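The Reading Room Course: Student Engineers at Bostent Learn to Teach by Hand

The Bostent student robotics society has existed for 7 years, and for most of that time it was known for a single activity. Each September its members presented a wheeled vehicle that followed a painted line across the floor of the main hall. The vehicles grew faster and the line grew more difficult, and attendance was always good. Two years of discussion within the society led its members to retire the event and to take up a different kind of work, in which a person performs an ordinary task by hand, with a gripper tool, and the recordings of that task are used to train a robot arm.

The society's project is named Durero, after the Spanish form of the artist's name, and was proposed by a group of students who had taken drawing classes alongside their engineering courses. Its faculty adviser is Vasiliki Katsaros, who teaches mechanical design and has guided the society from its beginning. Under her direction the students write the task lists, prepare the tables, carry out the recordings and review the results.

"A student who has driven a vehicle around a track has learned a great deal about motors," Ms. Katsaros said. "I wanted them to learn something about hands. They pick up a bottle every day of their lives and have never had to consider how it is done."

The tasks are deliberately plain. A bottle is to be grasped and set down again. A mug is to be moved to a coaster. A small carton is to be turned so that its printed side faces the operator. Each task is written on one page, which names the object and the position in which it should be left. Members work in pairs, one holding the gripper and the other keeping the log, and they exchange places at the end of every set.

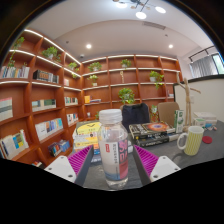 The gripper at a water bottle, with books, a mug and an artist's mannequin on the table.

Much of the first term was spent on the choice of setting. The society's early recordings were made on a bench in the workshop, against a plain wall, and the members found them of limited use. The trained arm performed well at that bench and poorly at any other. The present rule is that a task must be recorded on a furnished table, among the things people keep on tables, and that the arrangement must be changed between sets. Books are restacked. The mannequin is given a new pose or laid down. The log keeper notes each change before the next set begins.

Clear bottles have received particular attention. Transparent plastic is difficult for a vision system, which may find the label and the cap with ease and lose the body between them. It is also a demanding object for the person holding the tool. A grip that is too light allows the bottle to turn, and one that is too firm presses the sides inward. The finger pads are ribbed to give a better hold, and new members practice on bottles before they are permitted to record with anything else.

The society has adopted a scoring system known as Fülöp, named for the student residence in which it was drafted. A recording is accepted only if the object remains in view through the approach, the grasp and the release, and if the operator has not paused for correction. Of the first 74 recordings submitted under these rules, 61 were accepted. The remainder were kept in a separate folder, which new members are required to study before they handle the equipment. 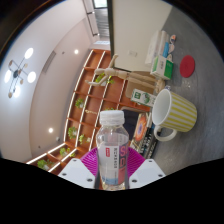
The question of viewpoint occupied the members for several weeks. The camera travels with the gripper, and when the wrist turns, the whole room turns with it. Some students held that operators should be asked to keep the tool level at all times. Others argued that a person reaching across a crowded table does not keep the wrist level, and that a robot trained only on upright views would be confused by the first tilted one. The second opinion prevailed. Task sheets now call for a variety of wrist angles, and the log includes a column in which the angle is recorded as upright, inclined or sideways.

Funding remains modest. A grant from Pradident, a regional supplier of laboratory fittings, has paid for printed parts and storage, and the society has set itself a goal of 2000 accepted recordings before the arm is demonstrated in public. Ms. Katsaros has declined to name a date for that demonstration. She prefers that the members complete the full list of table tasks first – including the mug, which several of them consider the hardest item on it on account of the handle.

Membership is open to students of all departments, and no previous experience in robotics is required. Applicants are asked to attend one recording session as log keeper and to submit a short written account of a task they would like to see added. Applications for the coming term close on 31 March 2024 and should be delivered to the society's office at Bostent.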